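Skirnow Folding Launching Trolley for dinghies and small catamarans

I've been making launching trolleys in a shed at Clelden for long enough to have strong feelings about wheels, and the Skirnow is the one I'd been wanting for my own boat. 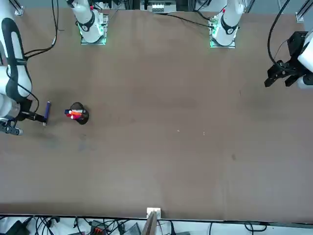 My old trolley weighed nearly as much as the dinghy and it lived in the one place in the dinghy park where everyone barked their shins on it. It didn't fold, it didn't come apart without a hammer, and going on holiday with it meant tying it upside down over the boat and hoping. So the first thing I wanted was something that would go in the back of an ordinary estate car, with the seats down, next to the sails and a wet dog.

The Skirnow folds at the axle and the handle slides out in two pieces. There are four pins, all the same size, all on lanyards (I lost three in the mud in one season, so lanyards it is). No spanners. I can put mine together in the car park while the kettle's on, and I'm slow first thing in the morning!

The frame is aluminium tube with stainless fittings, and I put a nylon sleeve wherever the two would touch, as salt water gets in there and welds them together over a winter. The cradle straps are wide webbing and they adjust from the outside, so you don't have to crawl under the hull to take up the slack. If you've got a boat with a fine bow and a flat run aft, go for the long strap set. If you're not sure, tell me the boat and I'll tell you which, it's really no bother.

Now, wheels. You can have the standard pneumatic ones, which are fine on concrete and shingle, or the fat Kingi balloon wheels, which I'd pick every time for soft sand. They do float, mind. The first time I took mine down the beach on balloons the whole trolley came up under the boat like a cork and set off along the shore by itself, and I had to wade after it with half the club watching. Push it back up the slope straight away, or clip it to somebody. The pneumatics float a bit too, though they're better behaved.

Catamaran people, you need the Temow crossbar kit. It swaps the centre cradle for two padded chocks that slide along the bar and lock where you want them, and it'll take most of the beach cats I've come across. Measure between the centres of your hulls before ordering, please, and measure it twice. I've had a few come back because somebody measured to the outside edges.

The details

Folding trolley with pneumatic wheels: £400
Folding trolley with Kingi balloon wheels: £800
Temow crossbar kit for catamarans: £147
Maximum load: 147 kg on either set of wheels
Frame: aluminium tube, stainless pins and fittings
Suits: dinghies up to 14 ft on the centre cradle
Spares: pins, straps, sleeves, chocks and wheels all sold separately

Yes, the balloon wheels double the price. I wish they didn't. If you launch off a concrete slip, save your money and spend it on a decent cover.

Looking after it

Rinse the axle with fresh water after every sail, wheels off if you can be bothered. A smear of waterproof grease on the stubs in September, before the boat goes away, and you'll thank yourself in spring. Keep the tyres on the soft side. They roll better over shingle like that, and a hard tyre left in full sun can go off with a bang that'll have you diving behind the rescue boat.

Don't tow it on the road. It's a launching trolley, it has no lights and no suspension, and the wheels aren't made for it. It'll sit happily on most combi road bases, and I can make brackets to suit if you send me the measurements of yours.

Ordering

I build them in small batches, so allow 14 days before it leaves Clelden, a bit more in the run-up to the season when everybody remembers their trolley at once. Collection is free and I'll show you how it folds. Delivery is by carrier in one long box, and somebody will need to be in to sign for it.

Prices checked 20 Dec 2024.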